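Peñalver bench notes: the hand-held gripper pair, setup and upkeep

Gallery, last edited in March by Valeriano Casado

The pair consists of a left and a right gripper, each worked by one operator's hand, with linkage arms in black plastic and blue ridged finger pads. The entries on this page follow the order of the service sheet, from unpacking to storage. Text is kept to a few lines per step. The full sheet, with torque values and part numbers, is in the Skella binder next to the charging shelf.

1. Unpacking and first check

Take both units out by the body, never by the fingers. Lay them on a soft surface with the pads up. Open and close each one slowly through its full travel and listen for clicks. A click near the closed position usually means a pivot screw has backed out. A click near the open position is more often grit in the linkage.

2. Pivot screws

Check the screw caps on each linkage by hand before picking up a driver. If a cap turns under finger pressure, remove the screw, clean the thread, put one small drop of low-strength threadlocker on it and refit. Do not use the high-strength grade. It holds well, but the next person will strip the head or crack the plastic around it.

Tighten until the side play is gone, then move the arm. It should fall under its own weight when the unit is held on its side. If it stays where it is put, back the screw off a little and try again.

3. Finger pads

Wipe the ridges with a damp cloth, then a dry one. Juice and wax from fruit collect in the grooves and change the grip more than wear does. Alcohol is allowed on the black plastic but not on the pads, which harden with repeated use of it.

Pads are changed in pairs every 500 grasps or at the first torn ridge. Changing one side only gives an uneven closing line, and the object rolls toward the older pad. Write the change in the Trutach log with the unit side, left or right. Entry 863 is a useful model of how much detail to give.

4. Pad alignment

Close the fingers on a strip of paper and pull. Resistance should be even from tip to root. If the tip lets go first, the pad seat is tilted and needs to be reseated before anything else is adjusted. Shimming with tape was tried on the left unit and has been removed.

5. Sensor module

Blow dust off the lenses first, then use a lens cloth. Check that the module does not rock on its mount. A loose mount looks like a calibration fault in the recordings and has cost us two afternoons already. If the module has been moved at all, calibration must be repeated, even if the picture on the monitor looks right.

6. Function check with produce

The check is done with round objects, on a soft surface, with a shallow tray as the target. An orange is a good first object. The peel is firm, the shape is close to a sphere, and a poor pad angle makes it turn as soon as the fingers lift it. Grip at the widest part, lift clear of the surface, hold, and place it in the tray without dropping it the last bit.
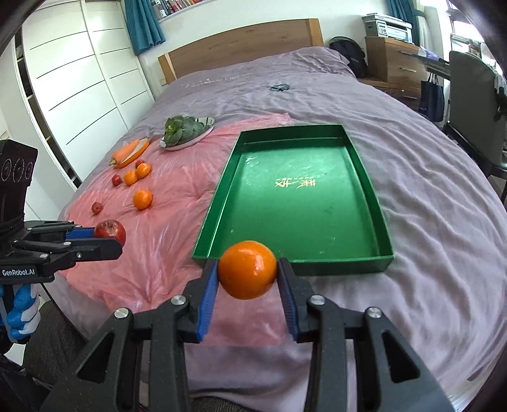 Small fruit comes next. The fingers have to close further, and any side play left over from step 2 becomes obvious at the tips. If a small apple slips out forward, recheck the pad seats. If it slips out to one side, recheck the pivots on that side.

Leafy vegetables and long ones such as carrots are kept for the end of the check. They say little about alignment, but they do show whether the operator can hold a steady closing force. Bruised or split produce is taken out of the set. A soft spot hides a weak grip.

7. Two-hand check

Hold an object in each gripper and bring the units near each other over the tray. The arms must not touch at the working distance. When they do touch, the cause is nearly always the operator's elbow position and not the hardware, so correct the posture first and measure afterward.

Swap hands on the objects and repeat. A fault that stays with the object is a grip problem. A fault that stays with the gripper goes on the repair list.

8. Gloves

Operators wear close-fitting gloves. Loose cuffs catch in the handle. Change them when the fingertips become slick — the handle then turns in the hand and the recorded path shows a wobble that is easily blamed on the tracking.

9. Common repairs

Stiff closing: remove the arms from the body, clean each pivot with a dry brush, refit. No oil. Oil creeps onto the pads.

Fingers close unevenly: check the linkage for a hairline crack, starting at the screw holes. Cracked arms are replaced, not glued. Spares are in the Ciltis box, bottom layer, bagged by side. The left and right bags look alike, and the label is the only safe guide.

Handle returns slowly: inspect the spring before the linkage. A tired spring passes the dry check and fails after an hour of work, usually with heavier fruit.

Recording drops out: reseat the connector, then flex the cable gently along its length while watching the signal. Replace the cable if the dropout can be repeated. Keep the old one out of the drawer of good ones.

10. Storage

Store both units with the fingers slightly open, so the pads do not take a set. Lens cover on, cable in a wide loop, no weight on top. The tray and the plastic sheet are washed, dried and put away separately. Produce does not stay in the case overnight.

Still open: the left unit has a faint rub mark on the inner arm. No effect on the function check so far. Look at it again at the next pad change and note any growth in the log.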